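# Finar two-tier bottle rack, after one summer of use

I bought the Finar rack in April, for the snack table I keep for guests and small parties. I paid 246 pesos for it, and the delivery took longer than the shop promised, but it arrived without scratches.

The rack is clear acrylic and has two levels, so the bottles in the back stand higher than the bottles in the front. I use it for small bottles of Coca-Cola, three up and three down. Before, I put the bottles directly on the table, and people always knocked one over when they reached for the crackers. Now the bottles stay in one place and the red labels are easy to see from the door.

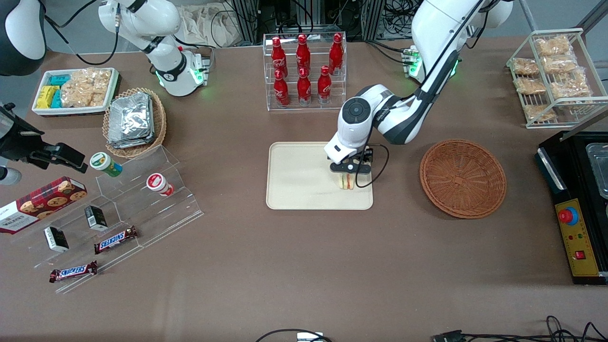

My first worry was the weight. Acrylic can bend, and I had a cheaper stand from Cletateck which became crooked in a few weeks. The Finar is thicker. I have left it full for many days and the upper level is still straight. It also looks good next to baskets. Wicker is warm and a little rough, and the clear plastic does not fight with it.

Cleaning is the weak point. Every finger leaves a mark, and a dry paper towel makes fine lines on the surface. My neighbor Dulce Chávez told me to use a soft cloth with a drop of dish soap, and this works well. Do not put it in the dishwasher. I did not try, but the leaflet is very clear about it.

The other thing I do not like is the size of the places. A small bottle fits nicely, but a wide juice bottle does not go in, and a thin can moves from side to side. I wish the maker would sell a second version for cans.

For sandwiches and wrapped things I still prefer a flat tray or a basket, so please do not buy this rack for food. For bottles I would buy it again, at the same price. I give it four stars of five.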